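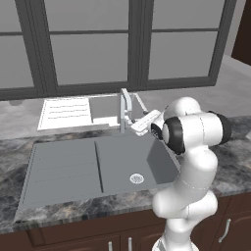

We are looking for people who wash dishes, wipe counters and cook at home, and who have an opinion about it

Can a machine do your kitchen chores yet? At Hubmann we work on this question, and our answer today is: some small parts of them, and slowly. Our arm can be good at one step and very bad at the next one. For the second round of the Trindo study we need participants from Flemton and the towns near it.

What you will do

You come to our office in Flemton for 4 sessions. In each session you watch short simulated runs of an arm working at a kitchen sink. After every run you tell us if you would accept this work in your own home, and what you would do differently. You also try to guide the arm yourself with a hand controller. No experience is needed – we show you everything.
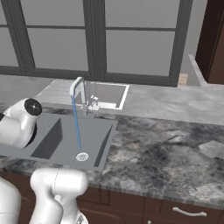

Simulated sink task with the water running.

Who can take part

You are 18 or older and you do housework at least a few times each week. We would be very glad to hear from people who clean or wash dishes for their job. In the first round we collected almost 2,000 ratings, but most of them came from engineers, and they were too kind to the arm.

Please do not apply if you work for Erkow, our software partner.

Payment

You receive $700 after the last session. If you must stop earlier, we pay for each session that you finished. Travel by bus or train is paid separately, so please keep your tickets.

How to apply

Write to the study desk at Hubmann before the end of April, with the word Trindo in the subject line. Tell us in a few sentences which kitchen chore you like least, and if you prefer mornings or evenings. Evening sessions start at 6 p.m.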